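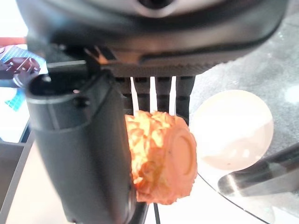 Packers wanted, October start

2 min read

Wesa is looking for people to help sort and pack mixed household bits and play pieces at our Prukport unit. Part time, mornings or afternoons, you pick. No experience needed, we'll show you everything on day one.

What you'd be doing. Taking things out of crates, checking for damage, wiping down, boxing up. Some of it is small and fiddly, some of it awkward shapes that won't stack. Labels on, lid on, next one.
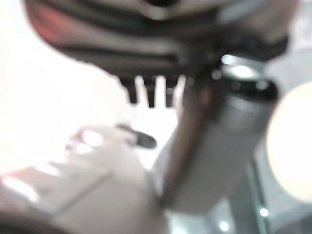

Shifts are four hours with a proper break. Tea and coffee free, bring your own lunch. Most of the job is on your feet so wear decent shoes, trainers are fine. Gloves supplied, tell us your size when you aply.

We want people who:
- turn up on time
- don't mind doing the same thing for a while
- will say if something's broken insted of packing it anyway
- can lift a full crate, with help if needed

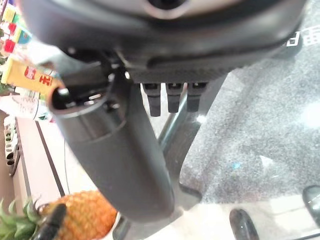
Reading labels in English is a must, good spelling isn't (clearly). Bus 96 stops outside. Parking round the back, get there early.

The Andon order is the big one this autumn, 1,000 boxes, so extra shifts likely if you want them. Not compulsory.
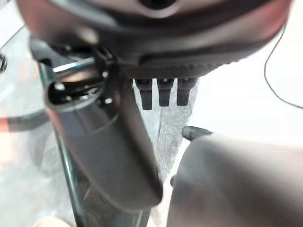
To apply: short note with your name, phone number and which days you can't do. No CV. Drop it in at the front desk or post it to Unit 509. Quote "packers" please, we've got other ads running. Trial shift is paid.

Search jobs... Go Clear

Recent listings
Evening cleaner, Okonkwo
Van driver, Prukport
Stock checker, Andon (2 posts)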